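Kitchen benchtop

A benchtop (also countertop, counter or worktop) is a horizontal work surface fixed over base cabinets in a kitchen, laundry or bathroom. In Australian usage "benchtop" is the ordinary trade and retail term, and "counter" is mostly kept for shops and bars. The benchtop carries food preparation, supports inset sinks and cooktops, and ties separate cabinet carcasses into one run.

Terminology

The visible front of the slab is called the edge or nosing. The part projecting past the cabinet doors is the overhang. An upstand is a short vertical return against the wall, and a splashback is a taller wall covering which may be of a different material. A waterfall end is a vertical panel that continues the top down to the floor. The join between two lengths is a seam, or a mitre where the lengths meet at an angle.

Materials

Laminate tops consist of a decorative sheet bonded to particleboard or a similar core. They are light, inexpensive and available in long lengths. The usual point of failure is water entering at a join or around a sink cut-out, where the core swells and does not return to its original thickness.

Solid timber tops are made from staves glued edge to edge. They can be sanded and refinished many times, but move across the grain with changes in humidity, and are fixed through slotted brackets so that the movement does not split the top. Oil finishes are renewed at intervals that depend on use.

Granite is an igneous rock, hard and resistant to scratching. Marble is a metamorphic rock composed chiefly of calcite or dolomite. It is softer than granite, and calcite marbles are etched by weak acids such as vinegar and lemon juice. Etching is a loss of polish and is distinct from staining, in which a liquid is drawn into the pores. A penetrating sealer slows staining but gives no protection against etching. Honed finishes show etch marks less than polished ones.

Stainless steel is standard in commercial kitchens. It is normally folded over a backing board to reduce drumming. Concrete tops may be cast in place or poured in a mould off site, and need sealing in either case.

Dimensions

Benchtop height is set by the cabinet carcass, the kickboard and the thickness of the top taken together. Adjustable legs allow the run to be levelled on an uneven floor. Depth is determined by the carcass and the overhang, with extra depth on islands where seating is intended. Overhangs beyond the safe span of the material are supported by brackets, legs or a concealed steel frame.

Seams and slab layout

Natural stone is limited by the size of the block from which it is sawn, and long or L-shaped runs need one or more seams. Fabricators place seams away from cut-outs where the layout permits, as the narrow strips in front of and behind a sink are the weakest parts of the piece. Veining makes a seam easier to see when it does not carry across. Book-matched slabs, sawn consecutively and opened like the pages of a book, give a mirrored pattern on either side of the join. A cheaper arrangement uses stone tiles on a sheet substrate, with grouted joints that need regular cleaning.

Relation to cabinetry

The front edge is generally brought forward of the door faces so that drips fall clear of them. Where a timber rail is fitted beneath the slab, it stiffens the carcass and separates door from stone visually. Handles are set low enough that a hand does not strike the edge when pulling. Lever and knob fittings need more clearance than recessed pulls, particularly at internal corners where two doors open towards each other.

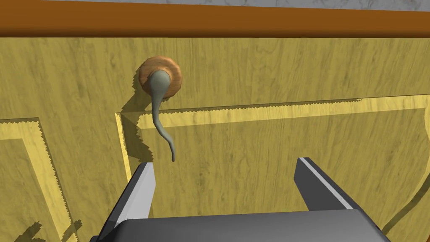
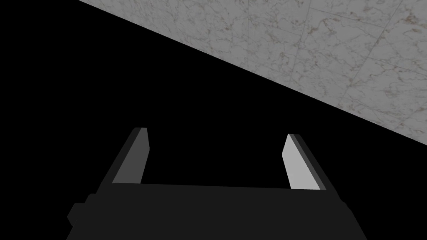 Wood-grain cabinet door with lever handle (first) and veined grey-and-white marble (second).

Installation

Cabinets are levelled and fixed before the top is measured. Stone is templated on site with thin strips or a laser device, then cut and edged in the workshop. Walls are seldom square, and the template records the departure from square so that the back edge can be scribed. Slabs are carried on edge, lowered onto beads of silicone and pulled together at the seams with suction clamps. The joint is filled with tinted resin and levelled when cured. Laminate and timber are screwed from below.

Maintenance

Routine cleaning of most surfaces requires only warm water, a mild detergent and a soft cloth. Abrasive pads dull polished stone and scratch laminate. Trivets are recommended under hot cookware on all materials other than stainless steel, as sudden heating can crack stone near a cut-out and lift laminate from its core. Chips in a stone edge can be filled with colour-matched resin. Shallow etching in marble can be removed by repolishing, a task usually left to a stone restorer where the affected area is large.

See also

Cabinet hardware
Kickboard
Splashback
Stone sealing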